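Opinion
A success rate needs its corrections next to it

When I read a paper on robot manipulation, I go first to the table with the success rates, like everyone. I have started to think this is a bad habit, and that we who write the papers are responsible for it. My opinion in this essay is simple: a learned policy should be reported with two numbers. The first is how often the task was finished. The second is how many times the robot had to correct itself on the way.

Let me take the stacking task that our group uses. A square of tape is laid on a wooden table and the colored blocks must be stacked inside the square. A person understands the rule in one second. For the robot it is also not a hard rule, until you look at how much space is left between the block and the tape.
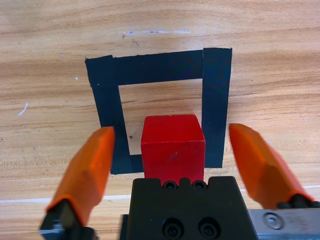 In our last round we ran 90 trials with a policy trained on 379 demonstrations. Under the usual rule, a trial counts as good if the blocks are standing inside the tape when the time is over. This rule says nothing about the way the robot arrived there. One trial places the first block in a single movement. Another puts it on the line, opens the fingers, goes up, comes back, pushes, and opens again. In the table these two trials are the same. I do not think they are the same, and I don't believe that a person who wants to use such a robot for real work would think so.

There is a good argument against me, and I want to give it fairly. My colleague Dorota Kubiak says that corrections are exactly what we want from a learned policy. The old scripted systems never corrected anything – they failed once and they stayed failed. If we count corrections as something bad, we will train people to build robots that are proud and brittle. I agree with the first half of this. But to count is not the same as to punish. In 17 of our trials the policy made at least one correction and still finished, and I am happy about every one of them. I only want the reader to know that they exist.

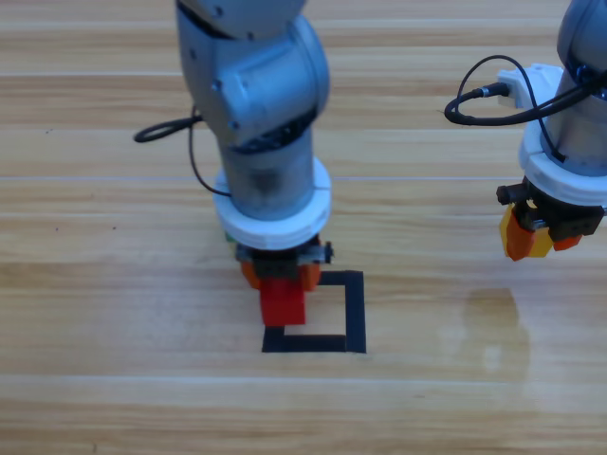
Radomir Softić
Research engineer, manipulation group, Oko

The practical problem is to decide what a correction is. We tried to find it automatically from the gripper signal, and the result was poor, because a finger that opens a little to settle the block looks the same as a finger that gives up. In the end Qianru Xie and I watched the recordings separately and marked them by hand. We disagreed on seven trials. For each of these we watched again together, and the rule we wrote afterwards is short: a correction is counted when the gripper lets go of a block and then touches the same block again. It is not a perfect rule. A block that is pushed by a neighbor block is not counted, for example, and maybe it should be.

Some will say that this is too much work for one more column. It took us two afternoons. The demonstrations took us until March, and no reviewer ever told us that this was too much work. I think we accept the cost of collecting data and we refuse the cost of looking at the results, and I cannot find a good reason for this difference. 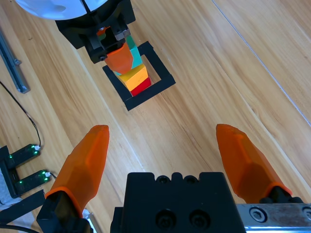 What I would ask from reviewers

Please ask the authors for the number of corrections per finished trial, and for the rule they used to count them. If the rule is different from ours, this is fine, as long as it is printed in the paper. Ask also for the trials where two people did not agree. A small appendix is enough – half a page, with the recordings available for download. We will do this for our own next submission, also if the second column makes the first one look less nice.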